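Robotics Club: simulation group update

The simulation group has moved on to the second part of its project, which is teaching the arm to pick up a block from a table. All of the work is being done on the computers in the Portela room. Members who missed the first part can still join, and Fermín Paredes will go through the setup with anyone who needs it.

The task is called Rinel. The block is put down at a different spot on the table each time, and the arm has to find it, close the gripper on it and lift it clear. A run is stopped after 30 seconds if the block is still on the table. Each pair writes its own control program and keeps a log of every run, including the failed ones.

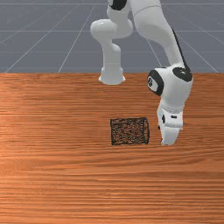
Most of the questions so far have been about the approach. Several pairs have been bringing the hand down too far to one side, so that one finger lands on the block or misses it altogether. Fermín suggests stopping the hand above the block first, checking the position, and only then going down. It makes each run a little slower but the logs are much easier to read afterwards.

Please save your logs in the shared Elico folder under your pair number. Two pairs have been saving over each other's files, so check the name before you close the program. Anyone who has changed the friction settings should put them back to the club values before the scored runs.

Each pair will have 300 practice runs and then 1000 scored runs, which can be left going overnight. The results will be put up on the club page, and the best two programs will go forward to the Clornosa schools contest in July. Entry forms are with Fermín and must be returned by 21/04/2021. Members under 14 need a parent's signature on the second page.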